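The hotel called itself the Orkstead, and it had 45 rooms and one elevator. Meriem Lamrani had inspected worse places. She had also inspected better ones that charged half the price, and she had written that down in January and been asked to take it out.

"You'll find the mirrors are the thing here," the manager had told her at the desk. "Guests talk about the mirrors."

She doubted that. Guests talked about noise and towels. In eleven years of checking rooms for the Sulemana guide she had never met a traveler who went home and talked about a mirror.

Room 549 was on the fifth floor, at the far end, past an ice machine with a handwritten sign on it. A hotel with 45 rooms had no business owning a Room 549, and she made a note of that too. The door stuck. Inside, the air smelled of lemon, strongly, the way air smells when somebody has been told an inspector is on her way up.

She left the bed for later. Beds were easy to fake. She went to the mirror, a big dark one, and took out the cloth the manager had pressed on her at the desk. It was a Lalimetti cloth, he had said, and it needed no spray and left no streaks. The packet claimed 1,010 uses. Who had sat there and used it 1,010 times? 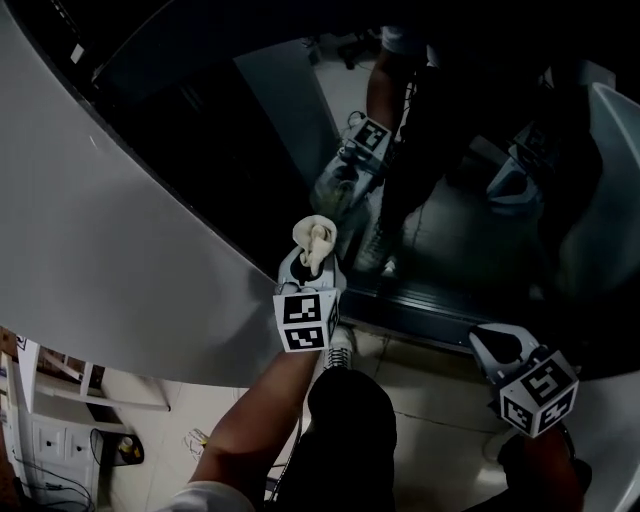
*The beige cloth, bunched up in front of the dark mirror.*

Meriem wiped a patch as wide as her hand and stepped back. Then she moved to the left, where the light was less kind, and looked again.

There was a streak. It was a small one, and it ran at a slant, and if she tipped her head it went away. She tipped her head back and there it was.

"Well?" said the manager from the hallway. She hadn't heard him come up.

"It leaves a streak."

"That would be the glass. It came from Cokau. Very old glass."

"You said downstairs it was put in last year."

He thought about this. "The glass is old," he said. "The mirror is new."

She wiped the same patch again, harder, and the streak moved an inch to the right. She had the uncomfortable feeling that it had been on the other side of the glass all along. She folded the cloth and put it in her pocket.

"I'll need to see 2 more rooms," she said. "You don't get to pick them."

The manager looked down the hallway toward the elevator, and for the first time that morning he had nothing to say about the mirrors.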